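Mivberg Table Cloth, Bright Green

Grurkix Home, Bremton
Item no. 400

The Mivberg is a plain cloth for work tables, craft tables and kitchen tables where small things are cut, sorted or prepared. It is sewn in our own workroom in Bremton. The colour is one strong green over the whole surface, without pattern. Every cloth is delivered folded, so it will show light creases in the first days.
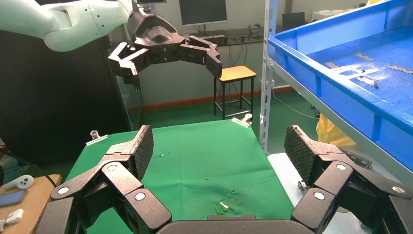 Fixing the cloth is simple and needs no tape. Lay it over the table, pull it smooth with both hands and put a clip on each corner you want to hold. Ordinary silver binder clips do this work well, and two at the far corners, with the handles standing up, are enough for many tables. Please remember that pale green pieces and little scraps are not so easy to find on a green ground as on a white one. If you mostly work with such colours, we recommend the Wihongi cloth in white, which has the same cut.

Care: shake out the crumbs, then wash at 20 degrees with similar colours. Do not bleach. Iron on the back side when the cloth is still a little damp.

In the package: 1 cloth, 4 binder clips.

Delivery takes around 2 weeks. Cloths can be returned unwashed, together with the clips.

Page updated Jan 17, 2026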